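In praise of the untidy room
2019-02-14

I have a soft spot for people's front rooms. I like seeing where the telly went, and which drawer is so full that it never quite shuts, and what has been left on the bed because there was nowhere else to put it down. So you may take what follows with a pinch of salt, because I am going to argue that rooms like these are the best schoolrooms we have for a machine that is meant to help about the house, and I was always likely to think so.

For the past while I have been helping with the gathering of examples at Duvley, which is a small outfit with a big kettle. The work is simple to describe. A person holds a gripper in the hand, with a camera fixed to it, and does an ordinary job with it: picks up a wrapper, carries it across, lets go over the bin. The camera keeps what the gripper saw and how it moved. Do that again and again, with different wrappers and different bins, and a learning system may begin to get the hang of it. Each go is one example. Our first batch came to 605 of them, gathered in eight homes in Leneden, and I have watched every one, some of them with my dinner on my knee.

Before the homes there was the bench. We had a lovely bench. It had a plain grey top and good even light, and we put seven objects on it, always the same ones, and we grew very fond of them (I could still draw you the blue beaker with my eyes shut). The examples we made there were clean and quick to check, and I quite understand why so many people in this line of work want to stay at the bench for ever. You can gather a great heap in an afternoon. The heap looks marvellous on a chart, too, and charts are what get shown when somebody comes round to ask how the money is being spent.

But what does a system learn from a heap like that? Mostly, I think, it learns the bench. It learns that things stand apart from each other with a polite gap all round, and that the surface beneath them is one flat colour, and that light comes down from above and stays put. Then we ask it to cope with a bedspread! I don't blame it in the least for getting muddled. I would be muddled myself if I had learned to drive in an empty car park and was sent straight out to the ring road in June with the sun in my eyes.

My friends who disagree (and they are friends, we share a biscuit tin) say that clutter is just noise, and that a beginner should have the easy page first. There is something in that. I wouldn't hand a child a newspaper on the first day either. Where we part company is over how long the easy page should last. At Duvley it lasted six months, and by the end we had a drawer full of examples so alike that I am not sure the last hundred taught anything the first hundred hadn't.

The homes were slower, I grant you. You have to ask nicely, and take your shoes off, and stop for tea, and the person holding the gripper needs to be patient with corners. Plenty of goes get thrown out. All the same, I would swap a whole week of bench work for one good morning among somebody's crisp packets and bottle tops, and when I sort through the examples it is the crowded ones I go back to.
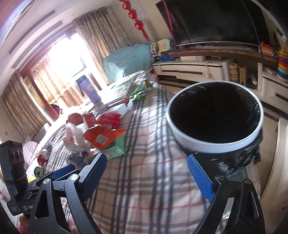 Packets on a plaid cloth, the bin to the right, and the gripper open between them.

Think how much there is to learn from one heap of packaging. A shiny red packet sits right up behind an orange one, and a crumpled plastic bag leans on its side, so where does one thing stop and the next begin? The cloth has stripes of its own running every which way. The window is so bright that the papers nearest to it have gone soft and blurry. A bench would have spared the system all of that, and I can't see that it would have been doing it a kindness.

There is a matter of manners here as well. If we are going to ask a household to let us in, we shouldn't ask them to tidy first. People do offer, bless them, and the Kapoor guide that we work from used to tell us to say yes. I have been pressing to have that line struck out. A room cleared for visitors gives you visitors' examples, and the helper we are all hoping for won't be a visitor. It will be there after breakfast, when the wrappers are still out and the toys haven't been put back.

The next batch is planned for the flats at Stondura, and I have put in my plea already: fewer goes, more rooms, and leave the bedspread where it is.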